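**Gumska adds bow tie stand to small-accessory line**

4th June

Gumska has added a tabletop bow tie stand to its accessory storage line. The product, sold under the name Foleck, combines a shallow oval tray with a single upright and a horizontal bar. It is intended for dresser tops, shop counters and dressing rooms where drawer space is limited.

The upright rises from the back edge of the tray and carries the bar above it. Pre-tied bow ties hang on the bar by their neck bands. The tray below takes cuff links, collar stays, watches and other small items. The raised rim is kept low so that items can be picked up from any side. 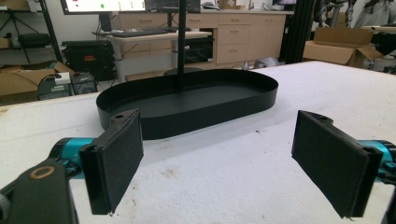 Gumska lists a maximum load of 200 grams on the bar. The company says this covers normal use with silk, cotton and wool ties, but the bar is not rated for belts or bags. The stand ships flat, with the upright separate from the tray, and is put together without tools. Assembly takes 3 minutes according to the instruction sheet.

Handling trials of the stand were carried out on a padded white work surface. The task was to pick up a bow tie, bring it to the bar, hang it and take it off again. Each session covered 30 ties in a mix of fabrics and widths, and results were logged by fabric type.
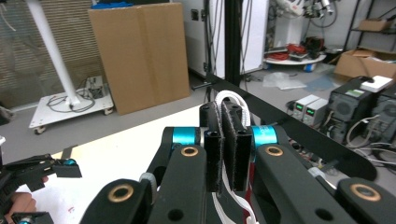 *Hand-held grippers at the white work surface.*

The main point of interest was the neck band. A wide band tends to fold when it is laid over a thin bar, and a narrow one can slide toward the end. Gumska has set the bar length to hold several ties side by side with a gap between the bows, so that one can be removed without moving the next. Slippery fabrics scored lower than cotton in the first sessions, and the finish on the bar was changed as a result.

A second point was the base. With ties hung at one end only, the load sits off center, and the tray has to resist tipping. Gumska widened the oval after early samples and left the height of the upright as it was.
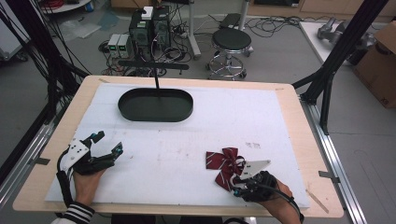
*A dark red bow tie with thin white diagonal stripes, held near the stand.*

The first production run is set at 158 units. These will go to Ebihara, which supplies fittings to menswear stores, and to the mail-order seller Fimetti. General sale is planned for August. Spare bars will be offered separately, and a longer version with a second upright is under review. Gumska has not released a price for either model.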